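Moving small succulents in bags, will they be all right?

Asked in: House plants and indoor growing
Viewed 323 times
3 answers

I am moving from a first-floor flat to a house a good drive away and have a windowsill of small potted succulents to take with me. They are the little ones in the pots they were sold in, mostly aloes and a few rosette types. I have packed plenty of books and crockery before but never plants.

I had planned to put them in thin plastic carrier bags, two or three pots to a bag, and stand the bags in the footwell of the car. My sister says they will sweat and rot and I should use a box with a lid. I have a plastic storage box with clip-down sides that would take a few of them, and a mesh basket that would take the rest, but I had wanted the storage box for kitchen things.

The drive is four hours if the traffic is good. The plants may then have to stay packed overnight as the keys are not handed over until the next morning.

So: are bags safe for that long, do I water them first, and is the lid a good or bad idea?

Asked by Sandell, 6 Oct 2022

Answer 1 (accepted, 17 votes)

Bags are fine for the journey if you leave them open at the top. I moved house in September with 45 pots, most of them succulents, and only lost one, which I dropped on the path.

Do not water them. Stop now if you are going within the next week or so. A dry pot is lighter, the compost holds together better if it tips, and the leaves are less likely to snap. Aloes will go a good deal longer than that without a drink and you can water them once they have been in their new place for a few days.

What does the damage is pots knocking into each other and compost falling out. This is what I did for each one:

Cut a circle of newspaper or kitchen roll with a slit to the middle, slide it round the stem so it covers the compost, and tape it to the rim of the pot. Masking tape is best as it comes off again. If the plant is too low and wide to get paper round it, push a few scraps in under the leaves.

Put a piece of card or a folded tea towel in the bottom of the bag so that it has something flat to stand on. Thin bags have no base and the pots lean inwards as soon as you pick them up.

Two pots to a bag is enough. With three, the middle one gets squashed. 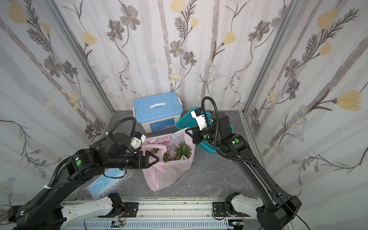
Lower each pot in with a hand underneath it and hold the bag open with the other, or get somebody to hold it for you. It is easy to catch a spiky leaf on the plastic on the way in, and aloe leaves crack near the base if you force them. Put the spiky one in second so you are not reaching past it.

Don't knot the handles. Leave them loose, or fold them down outside the bag so they don't flop over the plants. When you carry the bag, keep one hand under it. The handles pull the sides in and everything slides to the middle.

In the car, stand the bags inside something rigid. Your mesh basket would do very well for this. It stops them falling over on bends and the air can get round. Fill the gaps with socks or jumpers, which you have to move anyway. I would keep them off the back shelf even in October, as the sun through the glass can mark the leaves.

As for the storage box, use it for the kitchen things if that is what you wanted. It would be all right for plants with the lid left off. With the lid clipped down for four hours I doubt anything would happen, but overnight I would not do it.

When you stop for the night bring them indoors. They don't need to come out of the bags, just open the tops as wide as they will go and leave them somewhere that isn't freezing. A cold car overnight is worse for them than the whole of the drive.

Answered by Femke Leemans

Comment from Sandell: Thank you, very clear. I hadn't thought of putting the bags in the basket. Does it matter if the pots are plastic or clay?

Comment from Femke Leemans: Clay ones want wrapping in a sheet of newspaper first or they will chip each other. Plastic ones can go in as they are.

Answer 2 (4 votes)

Agree with most of the above but I use boxes for everything. Shallow ones from the supermarket that fruit comes in, the sort with no lid. Pack the pots tight with newspaper between and you can see at a glance if something has gone over. You can't stack them, which is the drawback, so it depends how much room there is in the car.

I would also take the bigger aloes out of their pots altogether, shake the compost off and wrap the roots in newspaper. They don't mind it at all and they take up half the space. Pot them up again when you get there. I wouldn't do this with the small rosettes, they have hardly any root and it is more trouble than it is worth.

If there are labels in the pots take them out or push them right down. They poke holes in bags.

Answered by Umley

Answer 3 (0 votes)

just put them on your lap

Answered by user1761

Comment from Haddadin: The person asking may be the one driving.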